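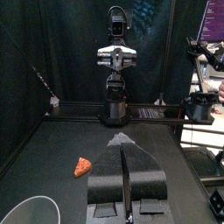
質問
冷凍ピザ生地の発酵について教えてください。生地玉を冷凍しておいて冷蔵庫で解凍すると、常温に戻してもほとんど膨らまず、伸ばすと縮んで戻ってしまいます。冷凍する前にどこまで発酵させておくのがよいのでしょうか。

配合は強力粉500g、水310g、塩10g、ドライイースト2g、オリーブ油が大さじ1です。こねたあと室温で1時間半ほど置き、倍くらいになったところで分割して丸め、ラップで包んで冷凍しています。使う前の晩に冷蔵庫へ移し、翌日の夕方に出して30分で伸ばしています。冷凍しないで焼いたときは普通に膨らみます。オーブンは家庭用の電気で、最高250度です。イーストは3月に開封したものを冷蔵庫に入れています。

投稿 8月19日

回答1(質問者が選んだ回答)
冷凍前の発酵は短めに切り上げて、足りない分を解凍後に取り返すのが基本です。倍まで膨らませてから冷凍すると、イーストは元気に活動している状態で凍るので傷みやすく、解凍後に残る力が少なくなります。膨らんだ生地は中に気泡が多いため凍るのにも時間がかかります。

うちでやっている手順を書きます。

こね上げたら室温で20分ほど休ませるだけにして、すぐ分割して丸めます。夏は15分でも十分です。丸めた生地の表面に薄く油を塗り、1個ずつラップで包んでから冷凍用の袋に入れ、空気を抜いて口を閉じます。金属のバットに間隔をあけて並べ、冷凍庫の一番冷える段に入れてください。凍ったらバットから外してまとめて構いません。

イーストの量は今の配合だと少なめです。冷凍しないならそのままでいいですが、冷凍用なら3gから4gにしてみてください。凍らせると一部が死ぬので、その分を見込んでおきます。水は少し減らして300gくらいにすると、解凍したときにべたつきません。

解凍は今のとおり前の晩から冷蔵庫でいいと思います。問題は出してからの30分で、これでは短すぎます。冷蔵庫から出した生地は中心が5度前後しかありません。ラップを外して、油を塗ったふた付きの容器に移し、室温25度なら2時間、冬は3時間から4時間みてください。指で押した跡がゆっくり戻るくらいになったら伸ばせます。

伸ばすと縮むのも同じ原因です。生地が冷たくて緩んでいないときに引っ張ると必ず戻ります。途中で縮み始めたら無理をせず、布巾をかけて10分置いてから続きをやってください。丸め直すとまた締まってしまうので、解凍後は丸め直さないこと。

保存は2週間を目安にしています。1か月たった生地も食べられますが、ふちの膨らみは目に見えて落ちます。

生地玉の大きさですが、うちでは直径20センチなら1個150gから160g、25センチなら240g前後です。大きい玉は解凍に時間がかかるので、小さめに分けたほうが扱いやすいです。

回答2
イーストが古いんじゃないですか。3月に開けたならもう替えどきです。
ぬるま湯100ccに砂糖ひとつまみとイースト小さじ1を入れて10分待って、泡が出なければ捨てたほうがいいです。

回答3
回答1の方とだいたい同じ意見ですが、別のやり方もあるので書いておきます。

私は生地のまま冷凍するのをやめて、伸ばして軽く焼いた台を冷凍しています。普通に発酵させて伸ばし、フォークで穴をあけ、250度で3分から4分、色がつく前に出します。網の上で完全に冷ましてから、間にクッキングシートを挟んで重ね、袋に入れて冷凍します。

使うときは凍ったままソースと具をのせて、250度で8分くらいです。オーブンの癖があるので最後の2分は見ていてください。天板も一緒に予熱しておくと底がべちゃっとしません。水気の多い具、生のトマトや解凍したほうれん草は、よく水を切らないと真ん中が生っぽくなります。

味は生地から焼いたものに少し負けます。ふちのもちもちした感じは弱くて、どちらかというとパリッとした仕上がりです。平日の夜に出して伸ばす時間がない人にはこちらが楽だと思います。厚めの生地でもできますが、下焼きを1分ほど延ばしてください。

質問者からの返信
皆さんありがとうございます。イーストは回答2の方法で試したら泡がちゃんと出たので、まだ使えるようです。

回答1の手順で昨日作ってみました。休ませるのを20分にして、イーストは3gにしました。1個だけ先に解凍して、出してから2時間半置いたら指の跡がゆっくり戻るようになり、縮まずに伸びました。ふちも膨らみました。前は30分で触っていたので、それが一番大きかったのかもしれません。

水はうっかり310gのままにしてしまい、確かに少しべたつきました。次は減らします。

もう一つだけ聞きたいのですが、全粒粉を2割くらい混ぜた生地でも同じように冷凍できますか。

回答1の方からの返信
できます。ただ膨らみは白い粉だけのときより弱いので、まず1割から試してみてください。全粒粉は水を吸うのが遅いので、粉と水だけ先に混ぜて20分置いてからイーストと塩を入れてこねるとまとまりやすいです。その場合は水を減らさず310gのままで大丈夫です。保存は10日くらいで使い切っています。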